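Lidari search add-on: a month with my own messy notes 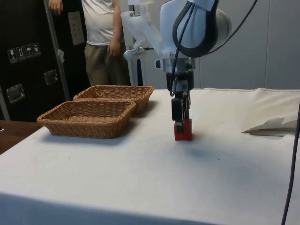 2 min read

I keep everything. Papers, half-written talks, recipes, minutes from meetings I barely remember — all of it in one enormous folder, and for years my way of finding anything was to scroll and swear. So when Bleddyn Beddoe told me he'd moved his whole archive over to Lidari, I gave in and put it on my laptop in June.

Setup took me two evenings, mostly my own fault (I'd pointed it at the backup drive as well, so every result came up twice). Once that was sorted it got through my notes while I was making tea, and I could start typing proper questions instead of guessing at file names.

And it's good! I asked for "that paper about people changing their minds halfway through a search" and it came up fourth, which Viston, my old tool, never managed however I worded it. It also remembers what you clicked a minute ago and nudges the next results that way. I love this when I'm digging into one topic and find it a right pain when I switch, as it carries on serving me query logs when I've moved on to train tickets. There is a reset button, but it's tucked away in the side menu and I always forget.

Scanned pages are the weak spot. Anything typed is fine, but my handwriting may as well be wallpaper. Accents are a bit hit and miss too: searching for Echevarría with the accent gave me five results, and without it I got a completely different lot.

The free version stops at 1,000 documents, so I was paying by the second week. I did try Tonent for comparison — quicker, nicer to look at, but it only matches the exact words you type, and I never remember the exact words.

Four stars from me, and I've kept the subscription going. Do turn off the daily digest email, though.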